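Call for Participants: Good Practice Rules for Hand-Held Gripper Work

Dumero is looking for people to take part in a working group and a test period for our new rules on hand-held gripper recording. The work will be at our hall in Condumdale. Applications are open until June 20, 2022.

Background

Since last year our operators record everyday tasks with hand-held grippers, and these recordings are used to teach robot arms. The work went quickly, and the rules came later. At the moment we have a document named the Nola Guide. It has seven chapters and it was written mostly by engineers. The people who hold the gripper all day had little chance to comment on it. We want to change this before the guide becomes obligatory for all our sites.

We also have a collection of 229 written remarks from operators. Many of them are about the same matters: where a person may stand while a colleague is recording, who has the right to stop a session, how to treat other people who come into the view of the camera, and how long one person should hold the tool before a rest. For some of these questions the Nola Guide gives an answer which is not practical. For others it gives no answer.

What you will do

Participants work in the hall together with our regular staff. You will record simple table tasks following the draft rules, and you will write down each place where a rule is unclear, too strict or missing. After every session there is a short talk with the rule editor. You do not need to defend the rules, and we are glad if you disagree with them. 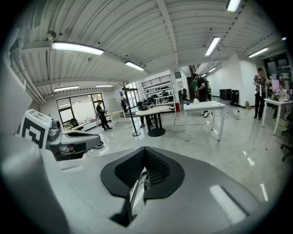 The hall in Condumdale, seen from a hand-held gripper.

The main subjects for this round are:

Shared floor space. Several people use the hall at the same time, and they walk between the tables. The draft asks for a free path to be kept on at least one side of each recording table. We need to know if this can be followed on a busy day.

Markers and finger pads. The draft says that the marker on the gripper finger must be checked before each session and that it must not be covered with tape or cleaned with strong liquid. It should also say what to do when a pad is worn. Today every team does it in its own way.

Privacy. A person in the background did not always agree to be recorded. Chapter 3 describes how to ask, how to note the answer, and when a recording must be deleted. Please read this chapter with special care - it is the one with the most remarks.

Stopping. Any person in the hall may say stop, also a guest. The operator puts the tool down first and asks the reason after.

Who can apply

You are at least 18 years old and you can stand and walk for a normal half day with breaks. You can read and write English on an everyday level. Perfect grammar is not needed, and the author of this call can confirm it. You can hold a light tool in one hand. Left-handed persons are very welcome, as the present draft was tested almost only by right-handed operators.

Experience with robots is not necessary. Experience with work safety, quality control, warehouse work, teaching or care work is useful. Current employees of Dumero can not be paid as participants, but they may send remarks in the usual way.

Time and payment

The test period is three weeks, with half-day sessions in the morning or in the afternoon. You choose one of them and keep it for the whole period. The complete payment is 1216 dollars, paid in two parts: one half after the middle of the period and the other half at the end. If you leave earlier, you are paid for the sessions which you attended. Travel inside Condumdale is paid back against tickets.

Your data

You will sign a consent form before the first session. It explains which recordings are kept, who can see them and how you can take back your consent. You may take the form home and read it before you decide. Recordings from the test period are used for checking the rules only - they do not go into robot training.

How to apply

Please send us a short letter, one page is enough, by the contact form on this site. Choose "Nola Guide" as the subject. Write why the topic interests you, which half of the day you prefer, and if you need any adjustment of the work place. A CV is not required.

We invite suitable applicants to a visit of the hall, where you can try the gripper and ask questions. The comments of all participants will be collected in a public report, prepared together with our partner Hsiao. Your name appears in the report only if you wish it.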